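Lurneo Users Board > Simulation > Cell setup and upkeep

Floating grasp cell: what finally made mine stable

brustard_fan
Posted in April

Long post, sorry, but I've had so much fun with this that I have to share it! I've been rebuilding my single-arm cell in Lurneo. White arm hung from above, two-finger hand, one lumpy object, flat gray background. I took out the table months ago and I don't miss it one bit.

My trouble was jitter. The hand would close, the object would start to buzz, and sooner or later it would shoot off into the gray. I blamed the object for ages, then the finger friction. The real mess was in the wrist joint, where I had damping left over from the old Trorkunum arm file. Cleared that out, set the step rate to 1000, and ran the same grasp all evening.
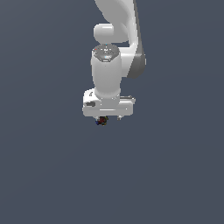
After that I went back over the hand settings one at a time. Grip force went down to 7 and stayed there. I had it way higher before, which only makes the solver push harder against the overlap. If you inherited your cell from somebody else, open the joint file first and read the whole thing. Mine had two entries for the same joint and the second one was winning!

mtshali_mod
Posted in April

Nice work. I'd push back on the step rate, though. Going that high can hide a bad contact setup. Try it at half and see if the buzz comes back.

brustard_fan

Tried it just now, and yes, a tiny bit of buzz on some runs. I can live with the slower sim, but I see your point. I'm keeping the high rate while I tune and I'll drop it later. I'm still on the same start pose for every run, wrist straight down, so I can compare one run to the next without guessing.
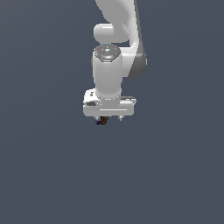 octo_flange

Has anyone else had to redo the collision shapes after the Lurneo update? My fingers were fine for ages, then the pads came back as one big box each and nothing would grip right. I don't think the step rate or the damping matters until those shapes are sorted out.

mtshali_mod

Same thing with mine. Turn off "merge on import" and load the hand again. I disagree that damping doesn't matter, by the way. Bad damping will wreck a grasp with perfect pads.

octo_flange

Fair, but I'd still do pads first. Took me 19 reloads to figure that out because I kept changing everything else.

brustard_fan

Ooh, I never checked mine after the update. Going to look.

OK, back! They were merged. I split them up again and moved my close-up view down by the fingers, which I should have done on day one. From far off the object is just a speck with colors on it. From down there you can make out all the separate bumps, and I can line up the fingers properly before I send the close command.

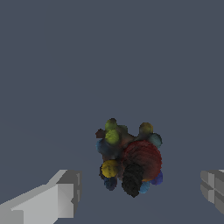
I also gave each sphere its own contact shape instead of wrapping the lot in one hull. It costs some speed, but I like it so much better, because now the pads have real bumps to meet. Next job is the seed. I've been on 889 this whole time and I want to try a few others before I call the cell done.

mtshali_mod

Per-sphere contacts on something that lumpy? I'd go with the hull and a bit of margin. Less to look after when the next update lands.

brustard_fan

Maybe! I'll save both versions and post the two config files in the Brustard folder tonight. Grab whichever you like, and let me know if the merge setting sticks for you after a restart.

octo_flange

It didn't stick for me. I had to set it in the project file too.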